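Open house at Havovcombe, or how I spent a whole morning looking at laundry

I got to Havovcombe a little before nine in the morning, which was too early, and they let me in anyway and gave me a coffee. I'd signed up for the open house back in January because I do the linens for a guesthouse (18 rooms, two washers, one very tired dryer) and I'll go look at pretty much anything that has to do with washing and folding. My sister thinks this is a sad way to use a day off. She's wrong!

The building is an old carpet warehouse, and you can still see the numbers painted on the floor where the rolls used to stand. Wendy Lightfoot took our group around. She walks fast, so wear flat shoes if you go. First stop was the intake hall, where bags come in from hotels and get weighed and tagged. They had 1374 bags through in their busiest week last summer, and she said it with the face of a person who remembers every one of them. The tags are little cloth strips now. They used to be paper, and paper came off in the wash and ended up as confetti on somebody's bath towels.

Then the washers, which are huge and loud, and I couldn't hear a word for ten minutes. The hot cycle runs at 140 degrees (Fahrenheit, I asked). I liked the ironing line better. Sheets go in at one end looking like mine do and come out flat as a tabletop, and two women at the far end catch the corners without even looking, chatting the whole time. I could have stayed there until lunch.

We got a short stop at the sample counter, where Palleck had laid out their new laundry bags. Nice heavy drawstrings, ugly green. I bought three. The bag with the zipper was better but it cost too much for something that's going to get dragged down my basement stairs.

After that came the part I'd really come for, the folding and sorting rooms. Folding is where all my time goes at home, and I wanted to see whether people who do it all day have some trick. They kind of do! Howard Pickering, who's been folding for longer than I've been driving, showed us how to shake a shirt out once, hard, and lay it down face first before touching the sleeves. I'd been doing the sleeves first for my entire life. He also says to keep the heap off to one side and a clear patch in the middle of the table, and never to pull from the bottom of the pile. I always pull from the bottom of the pile.

There's a tabletop in there I'd happily take home, white marble pattern with gray and black swirls, with a pile of clothing on it and a crumpled gray cloth over toward the back left. I want that pattern for my basement.

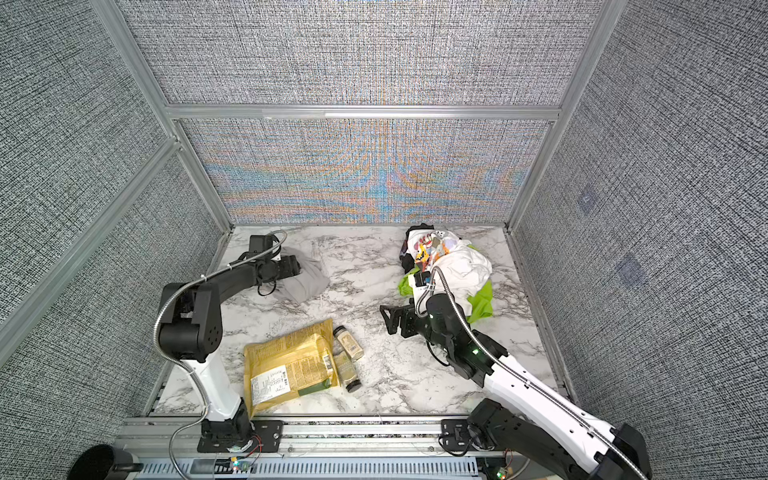
Chalerm Saithong wrote to me afterward that a pale top like that is lovely until you're sorting white socks, and that a plain dark one would save my eyes. Fair point, and I do have a lot of white socks. I'm still going for the marble look.

Lunch was soup and a roll in the canteen, and then I drove the 113 miles home with my ugly green bags on the back seat. I tried the face-first thing on a stack of T-shirts the same night and got through it before my show was over. The next open house is in the fall, and you have to sign up at the front desk or by phone. Parking is behind the building, past the second gate.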